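Hi all, Edith Echeverri here, from the workshop at Holtgate. I'm after someone to help me plan and buy the gear for our second robot cell, and I'd love it to be someone who enjoys a spreadsheet as much as a screwdriver!

The first cell works on desktop computers: opened towers, memory modules, drives and all the cabling that comes with them. 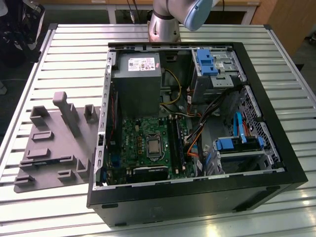
What I need now is a proper equipment plan before December. Arms, grippers, fixtures, spares, the lot. You'd be chasing quotes, checking lead times and organising them into a budget that Jianhua Shao can sign off (he reads every line, so label your columns). I've set aside $3000 for fixtures and small parts, and the arms come out of a separate bucket.

You'd also spend time at the bench with Yutong Fu, working out which grippers are worth paying for. Memory is a good test, as the modules are thin and the slots are fussy.

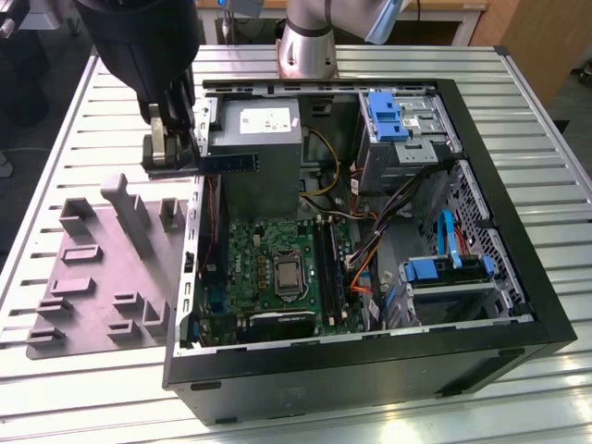
*Memory module in the gripper, over the open tower.*

It's about 23 hours a week for seven months, and mornings suit us best. You don't need a robotics degree. If you've bought equipment for a lab, a factory or a school workshop, I want to hear from you. Some experience with import paperwork would be a big help (I've been doing it badly).

To apply, send me a page on something you've budgeted for, including what went over, and put **Job 2318** in the subject line. Ye-rin Choo is setting up the interviews and can tell you about parking and access.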